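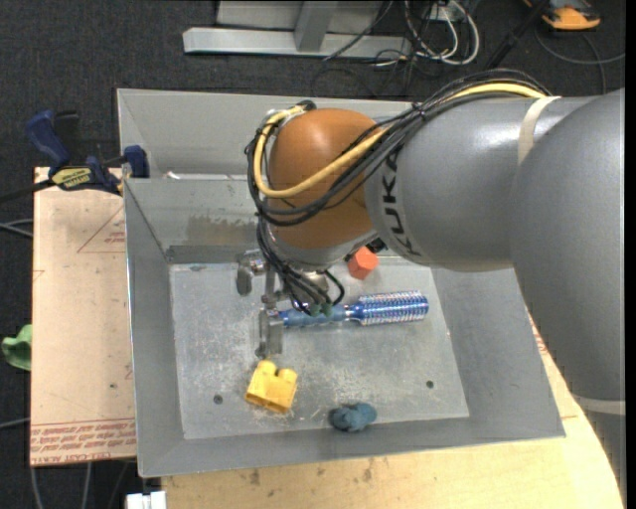

Can it tidy up yet?

I went to Firner's workshop in October hoping to be let off the washing-up for life. No such luck! The KUKA arm there gets a metal bin with a blue brush, a yellow toy block and a few other bits in it, and the job is picking things out – the sort of chore my kitchen drawer sets me daily. Blocks I can believe in. Brushes, with all those bristles, look much meaner to me. I'd give it 5 years before I let one near my sink, and I'm the hopeful one in our house.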